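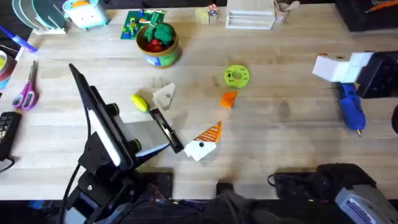
Joonas Huttunen maintains that a household doesn't own its clutter so much as host it, and that in 12 years he has yet to see a guest leave early.

## Chapter 4: Where Things Go

He was speaking of his kitchen table in Cullencombe, but the remark covers most flat surfaces. Put down one object and a second arrives to keep it company. By January there is no room for a plate.

Economists call the study of this *storage behavior*. Everyone else calls it Saturday chores, or did until they gave up. In this chapter we ask why people keep what they don't use, and what the keeping costs them. The costs are real – floor space has a price, and so does the 22 minutes spent hunting for tape.

We start with the Kallio survey, in which 73 households listed everything in a single drawer. Most listed a key. Few could name the lock.

Section 4.2 turns to sentimental value, a force that resists measurement and most spouses. Section 4.3 deals with rented storage units, where people pay monthly to avoid a decision. Before reading on, empty one drawer of your own and keep the list. You will need it for Exercise 3.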